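4.2 Grasp-point labelling for deformable items

The planner described in Section 3 needs a grasp point and a closing direction for every action. For cloth these are hard to mark by hand, as the item changes shape whenever it is touched. We therefore take both from the wrist view at the moment the fingers close. The Ratport set holds 2282 closing events in 874 recordings, all made with hand-held grippers and a fisheye lens. Figure 3 gives two views from the set.
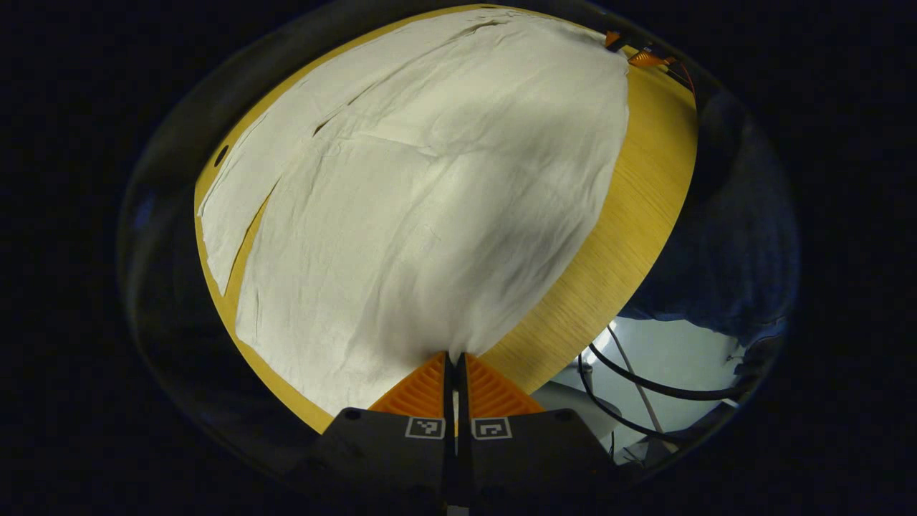 Vol. 14, No. 7

Finger width is read from the two square markers, one on each black housing. The markers move with the fingers, so their spacing in the view gives the opening after lens correction. A closing event begins when the spacing falls below a set limit and ends when it stops changing. Width alone does not show that cloth has been taken up. We add a second test on the region just above the slot between the fingers, where pinched fabric gathers into a rounded bulge. The Salazar segmenter is run on this region only. Wrinkles further out on the cloth are ignored at this stage, and bare wood along the rim is used to fit the table plane. 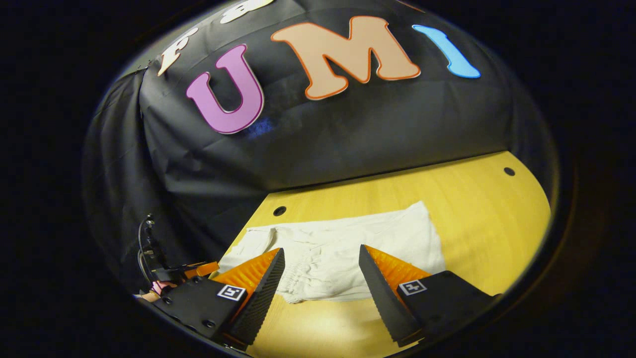

Figure 3. Wrist views used for labelling. Top: cloth pinched at the fingertips. Bottom: garment between open fingers.

The closing direction is harder to recover than the point. Our first version, Barari, took it from the gripper pose alone and made no use of the item. It did poorly where the fabric was thicker in one part than in another. The present version, Berkdale, fits a line to the strongest band of folds between the fingertips and stores the angle between that line and the closing axis. A gathered waistband, as in the lower view of Figure 3, gives a band of this sort, while the flatter part of the same garment gives little to fit. Where no band is found, the label falls back to the gripper pose and is given a lower weight in training.

Labels were checked by Carolina Baptista using the replay tool from Section 3.4. Almost 7 per cent were rejected, mostly where the segmenter had joined the cloth to a pale tabletop. These were removed before training and were not relabelled.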